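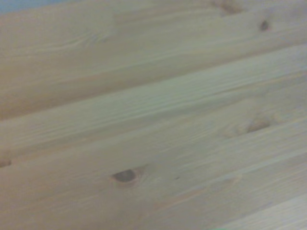

Pale pine planks, close up.

CLUNDON – Home services booking firm Jekis will add a written tipping policy to every appliance delivery, installation and furniture assembly order starting in July. The policy states that tips are optional and that crews may not ask for them.

Jekis surveyed 3,541 customers in Clundon and Wadholm this spring. Of those who responded, 57 percent said they had felt unsure whether a tip was expected on their last home delivery. Another 17 percent said they had put off booking a service for that reason. 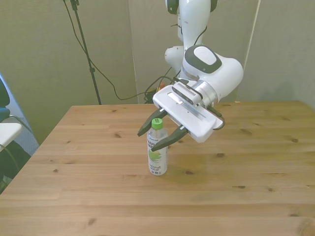
A bottle of coconut water on a light wooden table.

Under the new policy, the order page will show the full price of the job, including the trip charge, haul-away fee and any stair fee. Customers who want to tip can do so in cash or through a link in the receipt, which is sent the morning after the visit. The link has no suggested amounts and expires in two weeks.

Crews will receive 100 percent of tips left through the link. Jekis will pay the card processing cost. When two or more workers are on a job, the tip is split evenly among them.

Hourly pay for crews will go up at the same time. The company said the raise is paid for by a change in the trip charge, which will now be the same in both cities. Orders placed before July keep the old rate.

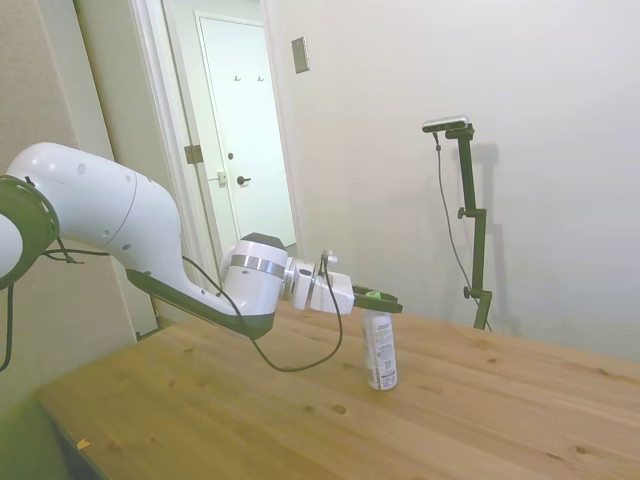
White spray can on a tabletop, with a robotic arm reaching over it.

The policy also covers partner crews from Cheon, which handles washer, dryer and dishwasher hookups for Jekis in Wadholm. Cheon crews will carry a printed copy – one page, large type – and leave it with the customer along with the warranty papers.

Customers who are asked for a tip during a visit can report it through the order page or by phone from 8 a.m. to 6 p.m.

About Jekis
Jekis books delivery, installation and assembly crews for households in Clundon and Wadholm.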